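Help Desk Open tickets My tickets Archive Contact

Ticket 766 — Clear plastic cups sticking together and going over when set rim down
Raised by: Lesia Moroz, Pladutbridge hall kitchen
Picked up by: Jhair Muñoz
Status: Solved, leaving open until the end of May

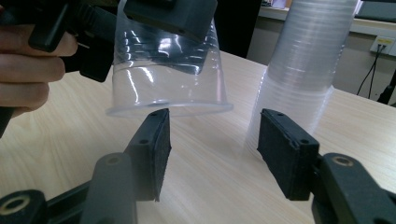
What's going wrong

Lesia: Hello! We are getting ready for the big May social and I've been putting out the clear plastic cups upside down on the wood grain table so the insides stay clean. Two problems. First, they come off the stack in twos and threes and I don't notice until somebody pours into a double one. Second, a fair few won't sit flat once they are turned over. They rock, then the next one nudges them and half the row goes. I have 300 to put out on the day, so I'd love to get this sorted. They are the thin see-through ones with the rolled rim and faint ridges up near the base. Bought from Skotthorpe, one box.

What's been tried so far

- Tapping the stack on the table before pulling. Made it worse, I think.
- Twisting each cup off. Works but very slow.
- A cloth under the row. They still rock, only quieter.

First reply

Jhair: Thanks Lesia, lovely clear write-up. Can you tell me where the box has been kept, and whether anything was on top of it? Also please take one of the rocking cups, put it rim down on the bare table and look along the table top from the side. If you can see a gap under one part of the rim, the rim is bent. If it sits flush all the way round, it's the table.

Lesia: Box was in the tall cupboard under the urn. Oh dear. Yes, there's a gap on the one I tried, you can slide a bit of paper in.

Jhair: That'll be the urn! A heavy thing on a box of thin cups squashes the rims into a slight oval and jams the stacks tighter as well, so both your problems could have the same cause. Please try this:

1. Move the box somewhere with nothing on top, lying on its side if it will fit.
2. Take a short stack and roll it between your palms, gently, a few turns. You want to hear it crackle a little.
3. Hold the stack loosely with the rims pointing down and let the bottom cup drop into your other hand. If two come, roll again.
4. Take hold of each cup near the base, where the ridges are, and lower it straight down. Squeezing it lower down pushes the rim out of shape just as it lands.
5. Leave a finger's width between cups.

Lesia: Step 3 is brilliant. I did 23 in the time it took me to do a handful before. Still had 5 rockers out of those, all from the same end of the box.

Added by Nicanor Villanueva

I had the same thing at the Maksymiv reading room. Bent rims do come back a bit if you leave the cups standing singly overnight, right way up, with nothing inside them. It won't rescue one with a crease in it. Creased ones I keep for paint water and seedlings — they are perfect for tomatoes.

Lesia: Left the rockers out overnight as Nicanor said. Three are fine this morning, two are creased and have gone to the seed tray. So pleased with that.

Still open

Lesia asks whether the cups can go out the evening before. Jhair says yes, with a clean tea towel laid over the lot, but please check the row again at 8 in the morning before the doors open. Jhun Mangubat has the key to the low cupboard and will clear a shelf for the box. The urn stays where it is.

Lucía Montoya would like the rolling and dropping steps copied on to the card by the sink. Jhair to do.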